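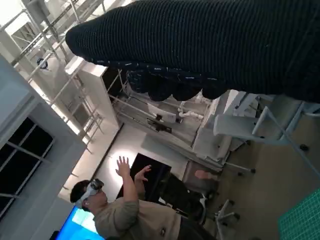 Who starts in goal for Skotora on Wednesday against Osar?
Coach Godoy said after the morning skate that it will be Kerekes, with Valdebenito on the bench.

Thread: Kerekes or Valdebenito the rest of the way?

northendboards wrote:
Starting a new thread for this, the old one was getting long and half of it was about parking. With the Wednesday starter settled I'd like to hear what people think for the rest of the month. My view is that Kerekes should get every start until he has a bad one. He's tracking the puck well, he's not going down early, and the defense looks calmer in front of him. Valdebenito has been fine but he gives up too many rebounds into the slot, and we don't have the kind of defensemen who clear those.

pucksdeep47 wrote:
Disagree. Valdebenito won the job in October and lost it because he got sick, which shouldn't be how you lose a job. The rebounds are a fair point but look at who was playing in front of him. We had two regulars out and a kid on the third pair who'd been practicing as a forward the week before.

northendboards wrote:
He got two starts after he came back and wasn't sharp in either. I don't think Godoy owes him a third one.

pucksdeep47 wrote:
One of those was in Notby on the second night of a back to back. Everybody was bad that night. Kerekes would have lost that game too.

Section200Row3 wrote:
I sit behind the net we shoot at twice, so I get Kerekes for one period and the other guy's goalie for two. From what I can see he is very good on anything from the side and not so good on shots from straight on with traffic. Osar has a big forward who does nothing but stand there. If they get on the power play early it could be a long night.

I'd still start him. Just saying the matchup isn't perfect.

hen_rink_rat wrote:
Agree about the traffic. The Notby game winner a couple of weeks ago was a shot from the point that he never saw. You can't blame him for that one, somebody has to move the guy out of the way. Huenchumán was the only one who tried and he got a penalty for it later in the shift.

blueline_marta wrote:
Can we talk about the penalty kill then, because I think that's the real problem and both goalies are paying for it. We play the box way too tight. The point men have all day. Against a team that moves the puck slowly that's OK, but Osar goes low to high very fast and then shoots. I would push the top two forwards out a few feet and trust the goalie to handle the first shot.

northendboards wrote:
Godoy tried that in preseason and dropped it.

blueline_marta wrote:
He tried it for one game with a lineup that was mostly guys who got cut.

Osar_Away_Fan wrote:
Visiting from the other side, hope that's all right. We'd prefer to see Valdebenito, for what it's worth. Kerekes has been hard for us going back to when he played at Henríquez. He handles the puck like a third defenseman and that takes away our dump-ins. Without the dump-ins we don't have a lot of offense five on five right now.

Also does anyone know if the away section is still up top in the corner? My brother wants to come and he doesn't do well with the steep stairs.

hen_rink_rat wrote:
Still up top in the corner. If you call the box office they'll usually move you down to the end seats on a weeknight. Go in by the east doors, there's a ramp.

Osar_Away_Fan wrote:
Thanks, will do.

pucksdeep47 wrote:
Good point on the puck handling and I'll give Kerekes that one. It does help the breakout. My worry is more about workload. He's not a young goalie and he's had groin trouble before. If he plays every game until the break and then gets hurt, we're asking Valdebenito to come in cold for the part of the schedule that decides whether we get home ice. I'd rather have two goalies who have both played.

Section200Row3 wrote:
That's how I see it too. Give Kerekes the Osar and Henríquez games and let Valdebenito have the weaker teams. I don't see what's wrong with a split like that as long as both of them know ahead of time.

northendboards wrote:
What's wrong with it is that we are three points out of fourth and can't be handing out games. You play the better goalie until you're in a spot, then you rest him.

blueline_marta wrote:
Three points with two games in hand on Henríquez. It isn't an emergency.

northendboards wrote:
Games in hand are only worth something if you win them.

hen_rink_rat wrote:
Did anybody listen to the Aldana Espinoza interview on the pregame show? She asked Godoy straight out if he had a number one and he said he had "one for Wednesday." That was all she could get out of him. I took it to mean he hasn't decided, but my dad heard the same thing and thinks Valdebenito is being shopped.

pucksdeep47 wrote:
Shopped to who? Every team in the league has a backup. I think he just doesn't want to give Osar anything extra to read.

blueline_marta wrote:
Agree, I wouldn't read a trade into it.

Section200Row3 wrote:
Is the upper concession going to be open? It was closed for the last weeknight game and the line downstairs went past the team store.

hen_rink_rat wrote:
Only the downstairs one on weeknights, as far as I know. Eat before.

northendboards wrote:
Puck drop is 7:00 and not 7:30, they changed it on the schedule page. I'll put up a game thread in the afternoon. Please keep the goalie stuff in here.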